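The Night Bus to Ladalthorpe

Last updated: May

So I'm on the 52, shoes off, eating crackers out of my coat pocket, when Danuta Makowska gets on with a goose. A live one! Under her arm, like a purse.

I hadn't seen Danuta in years — not since she sold me her half of the bakery and moved out past Grube with the money.

"Is that a goose?" I said (I panic in conversation).

"It's yours," she said. "I owe you 220 dollars."

White table, a cup or two.

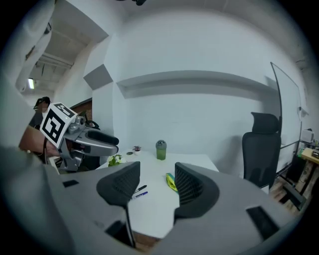
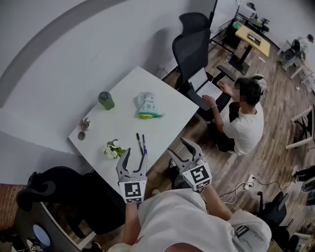 The driver wanted a fare for it. Danuta argued all the way to the river, and the goose bit the man in front of me, who said sorry to it. By Ladalthorpe I had it on my lap and it was asleep, heavy and warm as a loaf, and I'd already decided on Stetska for a name.

"You could've just mailed a check," I told her.

"I did. You moved."

She got off at the next stop and waved her glove at me until the bus turned the corner.

12 comments | 3151 shares

More short fiction
Mrs. Fusetti's Ladder
The Year We Painted the Boat
Soup for the Landlord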